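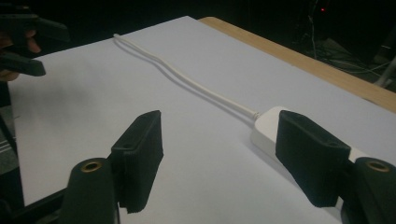 12月の一か月間、クローロン(Clollon)という小さな町の食料支援の団体に、送金の係として関わっていました。その報告を書いておきます。寄付してくださった方には個別にメールを送りましたが、もう少し細かく知りたいという返信がいくつかあったので、まとめて載せることにしました。

最初に団体のことを書きます。名前はケリルサイド(Kellilside)といいます。もともとは教会の台所を借りて週に二度スープを出していた集まりで、いまは台所のほかに倉庫がひとつあり、米、豆、油、粉ミルクを家庭ごとに配っています。代表はダリア・レバネさんで、私は三年前に通訳の仕事で知り合いました。会計を見ているのがクロシュ・ニクザドさんです。私のやりとりの相手はほとんどクロシュさんでした。

私がしたのは、日本で集まったお金を向こうに届けることです。金額は3,000ドル相当でした。国際的な団体から見れば小さな額ですが、ケリルサイドにとっては二か月分の食材費にあたります。

これまでは銀行送金を使っていました。日本の銀行の窓口で書類を書き、中継銀行を経由して、向こうの銀行に届きます。前回、夏に送ったときは着金まで14日かかりました。途中で一度、受取人名の綴りが登録と違うという理由で止まり、問い合わせの電話を何度もかけました。手数料は送るときに引かれ、途中で引かれ、受け取るときにも引かれました。最後の一回は事前に知らされていなかったもので、クロシュさんから明細が送られてきて初めて分かりました。

それで今回は、半分をビットコインで送ってみることにしました。知人に詳しい人がいて、以前から勧められていたのですが、私は仕組みをよく分かっていないものに人のお金を使うのが嫌で、断っていました。考えを変えたのは、寄付者のうち何人かが最初からビットコインで寄付したいと言ってきたからです。その分を円に替えてもらって、また銀行で送るのもおかしな話です。寄付者の方には値段が動くことを説明し、了解をもらえた分だけをこちらに回しました。残りの半分はいつもどおり銀行で送りました。

送る前に決めておいたことを書きます。

受け取ったらその日のうちに現地の通貨に替えること。値上がりを待たないこと。替えたときの値段と時刻を記録して、私に送ること。鍵のファイルはダリアさんとクロシュさんの両方が控えを持つこと。

値上がりを待たないという点では、クロシュさんと少し意見が合いませんでした。彼は、少し置いておけば食材がもっと買えるかもしれないと言いました。去年の夏にいちど大きく上がって、そのあと大きく下がったのを彼も知っています。私は、下がったときに寄付者に説明できないと答えました。最後はダリアさんが、台所の金で相場はしないと決めて、それで終わりました。

送金そのものは簡単でした。最初に少額を送り、届いたのを確認してから残りを送りました。クロシュさんの画面に表示が出るまで数分、確定したと見なせるまで一時間ほど待ちました。その間ずっとチャットをつないだままにして、彼は豆の値段の話をしていました。

手間がかかったのはその先です。クローロンには当然、両替してくれる取引所はありません。隣のソルタリー(Soltulley)という市に、サデギ(Sadeghi)という電器店があり、店主が個人でビットコインを買い取っています。クロシュさんは知り合いの紹介でこの店を見つけました。バスで片道二時間です。店主は一度に全額の現金を用意できず、結局6回に分けて通うことになりました。受け取ったその日に替えるという決めごとは、これで守れなくなりました。途中からは、私が送る側を小分けにして、店に行く日の朝に送るやり方に変えました。これなら向こうで持っている時間が短くて済みます。最初からこうすればよかったと思います。

サデギの買い取り値は、ネットで見る相場より少し低めでした。それでも、バス代を足して比べると、銀行より安く済みました。ただし、クロシュさんが往復した時間は計算に入れていません。彼は仕事を休んで行った日もあります。謝礼を出したいと言ったのですが、断られました。次に続けるなら、ここはきちんと決めないといけないと思っています。

銀行で送った残りの半分は、今回は止められることもなく、夏より早く着きました。ですから、ビットコインのほうがいつも優れているとは言いません。速さだけならビットコインのほうがずっと速いですが、現金になって米が買えるところまでを数えると、差はかなり縮まります。

買ったものは次のとおりです。米と豆が大半で、ほかに油、粉ミルク、塩、石けん。石けんは食料ではありませんが、配布先の家庭から希望が多く、ダリアさんの判断で入れました。領収書はすべて写しをもらっています。手書きのものが多く、店の名前が読めないものも二枚ありました。これは寄付者の方に送った資料にもそのまま入れてあります。

配布は12月の後半に二回行われ、私は二回目に立ち会いました。行く費用は自分で出しています。倉庫の前に机を出し、名簿を読み上げて、来た人に袋を渡します。ひと袋は最大25キロになるので、手押し車を持ってくる人もいますし、近所の分をまとめて受け取っていく人もいます。私は名簿に印をつける係をしました。発音が悪くて、何人かの名前は隣にいたダリアさんに読み直してもらいました。

受け取る人に、お金がどうやって届いたかを話す機会はありませんでした。話しても仕方がないとも思います。年配の女性に、日本から来たのかと聞かれ、そうだと答えると、米の炊き方について長く話してくれました。水が多すぎる炊き方だと思いましたが、黙って聞きました。

配布が終わってから、倉庫の奥で三人で帳簿を合わせました。クロシュさんの帳簿はノート一冊で、私のほうは表計算のファイルです。一か所合わないところがあり、調べると、バス代を一回分つけ忘れていました。合うまでに夕方までかかりました。その晩はダリアさんの家で夕食をごちそうになり、翌朝のバスで帰りました。

いくつか質問をいただいているので、答えておきます。

税金や届け出について。私は専門家ではありません。日本側については税務署に電話で聞きましたが、ビットコインとは何かというところから説明することになり、はっきりした答えはもらえませんでした。記録は全部残しています。

ケリルサイドに直接送れるアドレスを公開しないのかという質問。いまのところしません。両替の手間を考えると、予定外に届いてもすぐには使えないからです。ダリアさんも同じ考えです。

サデギの店主は信用できるのか。分かりません。クロシュさんは信用しています。毎回、現金を数え終わってから送る手順にしているので、損をするとしても一回分です。ひとつの店に頼っているのはよくないので、ほかに買い取ってくれる人を探しています。

ほかの通貨や送金サービスは試さないのかという質問もありました。大手の送金会社の窓口はソルタリーにもありますが、受け取り額に制限があり、団体名では受け取れません。個人名で受け取ると帳簿の上で面倒なので、使っていません。

次の送金は春を考えています。金額はまだ決めていません。今回と同じように半分ずつにするか、銀行だけに戻すかも、クロシュさんの都合を聞いてから決めます。募集するときはこのブログに書きます。

それから、前の記事のコメント欄で、夏の手数料の合計が間違っていると指摘してくださった方、ありがとうございました。確認したところ、受け取り側の手数料を二重に足していました。表を直してあります。

2012年1月15日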